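Vastham chores project: where we've got to
28/07/2021
To: Grethe Hedegaard
From: Troels Overgaard

Hi Grethe,

You asked for something you could read on the train, so I'm leaving the tables in the attachment and just telling you how it's going. Short version: tidying is further along than I expected back in January, laundry is further behind, and I'd like to move a bit of money from one to the other (more on that at the end).

What we've been doing

The question you're paying us to answer is whether a machine can take over the small daily jobs in an ordinary home. We started out with a list Zohreh made of 102 chores, everything from wiping a counter to matching socks. I wanted to try all of them! Zohreh talked me down to 14, and she was right, we'd still be arguing over how to score the dishwasher.

We now have 1279 recorded runs of people doing those chores with hand-held grippers, two jaws per hand and no fingers allowed. If a person can't do a job that way, I don't see much hope for Rovo doing it, and it has already saved us from a couple of dead ends. Buttoning a duvet cover, for one. Esben spent a whole afternoon on that and I've never seen him so cross.

Laundry

Not great. Rovo can pick up a towel and put it in a pile, and it can fold that towel if it starts out flat on a table. Give it a sweater that's inside out and it just pokes at it. We tried slowing it down and we tried a second view from above, and the second view helped a little with finding sleeves. I wouldn't promise anyone a folded shirt this year.

Shop floor

The store at Nademside let us run the shelf-facing test after closing. Boxes went well, bottles went okay, and anything in a soft bag slumped over and stayed there. Thoroddsen want to see the same test on their own shelving before they'll talk about a longer trial, and I've said yes to that.

Trash and tidying

My favorite part! Picking up litter sounds easy, and for a hard, dry box it mostly is. The trouble is that every piece of trash wants a different squeeze. A milk carton can be held upright by its sides over the bin, but a torn snack bag with puffs still in it has to be pinched gently and kept with the open end up, or you've made a second chore out of the first one. Bedrooms are also just crowded places to work, with bedding hanging down and soft toys on the bed, and Rovo still has to learn which things on a bed are staying there.
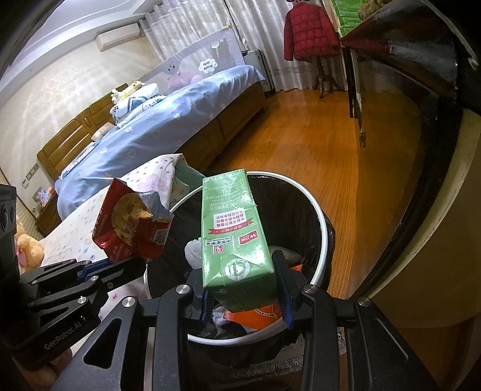 Money and next steps

We're inside the budget. I'd like to take 2 weeks of the laundry time and put it into soft packaging, where the home work and the shop work overlap. Esben is fine with that (relieved, I think). Zohreh would rather keep one week for towels, so let me know if you have a view. I'll need your okay before we book the Thoroddsen visit.

Troels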